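About Gretent

Gretent is a small workshop in Drornwood. We take apart old office computers with one robot cell, and we keep this cell in good condition ourselves. Rehema Nyaga started the company, and Tien-fu Kwan has the responsibility for the machine.

Our customers often ask how the cell is looked after, so we explain it on this page. Every morning Tien-fu wipes the gripper fingers and checks the screws with a small torque key. Then he runs the arm at 32 percent speed over an open computer and compares the finger positions with the saved ones. If one finger is off, he loosens it, sets it again and repeats the run. After 1000 cycles the fingers are changed, also when they still look good. The old pair goes in a box for training of new colleagues.

Cables are the most difficult part for us. They never lie the same way two times, and a finger can catch them. For this reason we do the position check with real computers from the Teltville schools, and we do not use a clean test block.

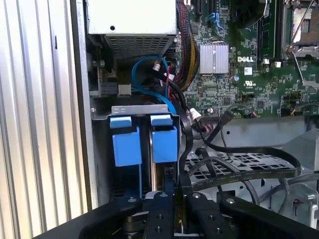

Gripper fingers over an open Dell tower, with the two blue drive handles in the cage.

Visitors are welcome in the workshop after 2 in the afternoon, when the morning check is finished. Please write to Rehema before you come.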